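About Grudlow

Grudlow is a small company that helps people to understand their DNA results and their family history. We are working from Tinddale, and our customers write to us from many countries. Most of them have already made a test with one of the big laboratories, and then they did not know what to do with the list of matches.

The company was started by Tarek Hajji. He first learned genealogy for his own family, when he wanted to know why two branches with the same surname had no common ancestor in the church books. The answer came from a Y-chromosome test of a distant cousin. After this he began to help other families, in the evenings, and later it became his full work.

Today we offer two kinds of service. The first one is the reading of results. You send us your match list or your Y-DNA markers, and we write a report of 10 pages, in plain language, with a tree drawing and a list of sources. The second one is the management of surname projects. We keep the member tables in order, we group the members by branch, and we suggest who should take a deeper test and who can save the money.
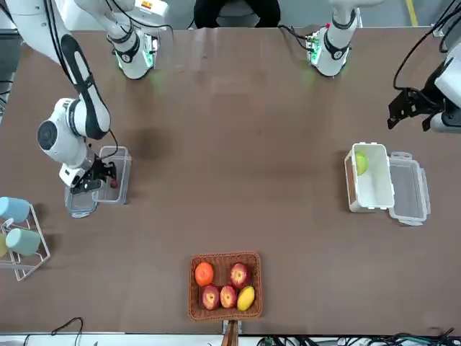 Can I order a report if I only did an autosomal test?
An autosomal test is enough for the normal report, which covers the last five or six generations. For a question on the direct paternal line we will need a Y-DNA result from a male relative of that line.

Our largest surname project is the Bianchini project, with 300 members. It is open to all spellings of the name. In this project we have found 2 branches which were not known before, and one of them still has no paper record older than the parish fire. If your family belongs there, we are glad to hear from you, also when you have no test yet.

For keeping the trees and the results together we use Grikano, our own program. It is not for sale, but every customer receives a login and can see his or her branch, add notes and correct a wrong date. Names of living persons are hidden from other members.

We do not sell test kits and we do not receive a payment from any laboratory. We also do not give health information. A first letter with your question is free, and we answer in English, French or Arabic. The waiting time for a report is longer in May, when we prepare the yearly update for all projects. If you must cancel, please write before the work has started, and we keep only 50 dollars for the file opening.

Page last updated: 2025-01-09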